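MEDIA RELEASE

2021-09-26

PRITTHORPE FURNITURE BUYERS' GROUP QUESTIONS "LIFETIME" TIMBER CLAIMS

Drander Consumer Network is asking furniture retailers to explain what they mean when they put the word "lifetime" on the tag of a pale timber table. We have asked before, politely, and received brochures.

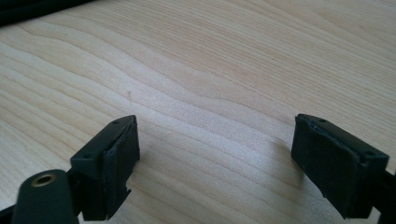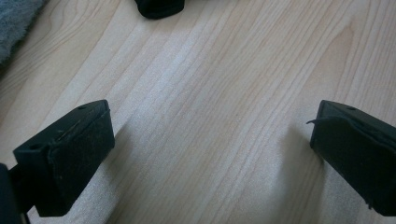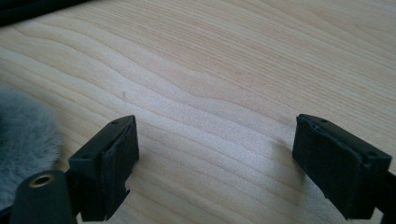 Pale timber surface with visible grain, in all three photos. Photos: Drander Consumer Network.

The network, based in Pritthorpe, has spent the winter reading the fine print on dining tables, desks and benches sold as "solid", "natural", "heritage" and, in one catalogue, "forever grade". None of these terms was defined anywhere in the paperwork our members were given. Several shops told us the meaning was obvious. We don't think it is.

"If a table is guaranteed for a lifetime, whose lifetime are we talking about?" said network convenor Tassanee Thongdee. "The buyer's? The shop's? I put that to a salesman and he told me it was the lifetime of the product. So the table is guaranteed until it stops being a table."

The network's main concern is with warranty conditions. One document seen by our members offers a 10-year structural guarantee, then excludes movement in the timber, changes in colour, surface marks, damage from heating, damage from sunlight and "ordinary household use". Another asks the owner to oil the top every 2 months and keep the receipts for the oil. Miss one and the cover lapses.

Krešimir Petkov, a retired cabinetmaker who advises the network, is doubtful that most shoppers could tell a veneered top from a solid one by looking at the face of it, and says they shouldn't have to.

"You look at the edge and you look underneath, and even then some of them will fool you," Mr Petkov said. "Grain on the top tells you very little. A good veneer is a perfectly decent thing to eat your dinner off. I only object when the label gets coy about it."

He is equally unimpressed by "100 per cent real wood", a phrase he says could cover almost anything that was once part of a tree.

The furniture retailer Pakow has announced that it will bring in a voluntary Timber Honesty Pledge in November. We welcome any improvement, but we have read the draft and it contains no penalties, no outside checking and no requirement to name the species used. It does include a logo — a rather large one — which stores may display once they have signed.

"I'd like to be wrong about this," said Idun Hellström, who handles complaints for the network. "But a sticker on the window isn't much use to someone whose tabletop has split and who's been told to go and find a receipt for oil."

The network is asking retailers to do the following before the pledge begins:

State on the tag whether the top is solid, veneered or printed, and name the species.

Give the length of the warranty in years, and drop the word "lifetime".

Print all exclusions on one page, in type the same size as the promise.

A copy of the network's reply to the draft pledge is available on request. Pakow has been sent a copy and has acknowledged receiving it.

Media contact: Chutima Thammasiri, Drander Consumer Network, Pritthorpe

ENDS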